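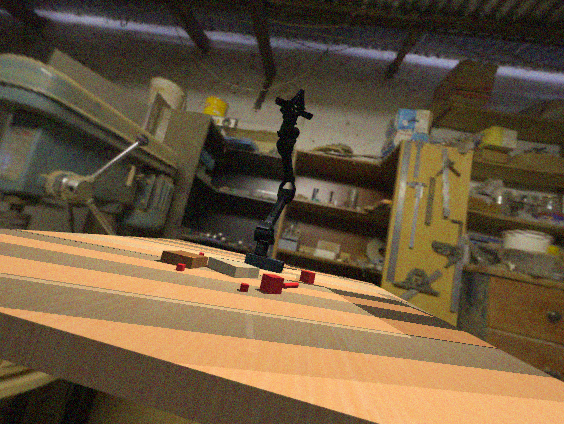 Striped top, light orange and grey-brown, with blocks and other bits on it.

Workshop notebook, Hernthorpe
10th October

Oil finish trials on the ash and walnut offcuts, carried on from June. Writing this up now while the panels are still racked in order.

Panels 1 to 8 had the Plorell hard oil, two coats, wiped back after 25 minutes. Panels 9 to 16 had the Goodwin blend, same schedule. All sanded to 180 beforehand apart from 12, which was missed and only went to 120. It shows. The grain on 12 has lifted along one end and feels like a cat's tongue. Leave it in the set but don't use it for the water test.

Water test: wet glass stood on each panel overnight, lifted in the morning, left to dry with the door open. Plorell panels marked faintly on ash, hardly at all on walnut. Goodwin marked on both. The ring on 10 faded by the afternoon, the one on 14 didn't. 14 was the last panel out of the tin and I think the tin wanted stirring. Repeat 14 from a fresh tin before anyone draws a conclusion from it.

Weights. Panel 3 was 177 g bare and I have no second figure for it – the page with the after-oil weights got soaked. Will have to weigh the next batch from scratch. Use the small scale, the big one drifts.

Colour. Ash goes yellow under both. Less than I feared with Plorell. Where ash and walnut are glued side by side the contrast drops a bit as the walnut warms up, and the joint line looks softer for it. Customer for the long bench has asked for the ash kept pale, so neither of these will do as it stands. Try the white-pigmented oil on two spare strips, one sanded to 180 and one to 240.

Glue squeeze-out is still the main nuisance. Oil won't take over it and you get a pale smear right on the joint. Scraping at the rubbery stage worked better than a wet rag, which only pushed thinned glue into the ash pores. Panels 5 and 6 were scraped, 7 was wiped. Compare them under the raking light by the window.

Grinedix pads: used the maroon one between coats. Fine on the flat, too harsh on the edges, where it cut through to bare wood on panel 11. Go to the grey pad for edges. We are down to the last two grey ones, so they need ordering, along with lint-free cloth.

Oily rags go flat on the line outside or in the water tin. Found one balled up on the shelf over the bandsaw this morning.

Stock: board 116 has a split running further in than the end check suggested. Cross-cut it past the split and keep the rest for drawer fronts.

Still to do
Fresh tin, repeat 14
White oil strips
Heat test with a mug, both oils
Relabel the rack, the pencil is rubbing off
Sharpen the card scrapers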